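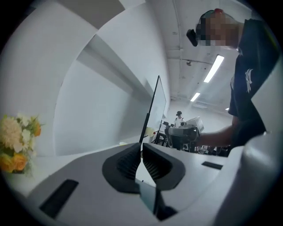

Setting up a display table with artificial flowers and an upright clear panel

Last updated Jun 24, 2020

These notes cover a pale table or plinth placed against plain white partitions, dressed with one bouquet of artificial flowers and one thin transparent panel standing on edge. They assume the partitions are already up and fixed.

Before you start

Wipe the surface with a barely damp cloth and dry it. Check it with a spirit level in both directions. A tall clear panel shows up a slope far more than a vase does.

You will need a microfibre cloth, a soft paintbrush, side cutters, a tape measure, low-tack tape and the slotted base for the panel. We use the Naltgate base, part 849. Other bases will do if the slot matches the thickness of the sheet.

Placing the panel

Mark the line of the base with low-tack tape. Keep it at least 100 mm from the edge of the table. On curved partitions, such as the Burka type, there is no straight wall to measure from, so take the line from the front edge of the table.

Peel the protective film from the bottom of the sheet only. Lower the sheet into the slot, holding it by the edges, and press down evenly. If it rocks, lift it out and check the slot for grit. Do not pack it with card — card compresses and the panel will be leaning again by the end of the week.

Remove the rest of the film last. Clean with water and a drop of washing-up liquid. Glass cleaner containing ammonia will cloud acrylic.

Look at the panel from where visitors will stand. Against a white wall a faint reflection is normal. If a lamp shows in it, turn the base a few degrees and look again.

Arranging the flowers

Artificial stems arrive flattened. Open the leaves first, then the blooms, working from the outer petals inwards. A hairdryer on its cool setting helps with creases. Polyester petals distort on the hot setting.

Put the pale blooms at the top and the stronger colours lower down. Cream and white heads over orange or yellow roses hold their outline against white walls provided some green is left showing between them. Bend the wire stems before you cut them. Once cut, a stem can only get shorter.

Set the bouquet to one side, clear of the panel. Leaves touching the sheet leave marks and spoil the reflection.

Upkeep

Dust the flowers with the dry paintbrush every 2 weeks, top to bottom. Wipe the panel afterwards. Check the base for movement whenever the table has been shifted.

For storage, wrap the panel in clean cotton and keep it upright. Pack the flowers in a box deep enough that the lid does not touch them.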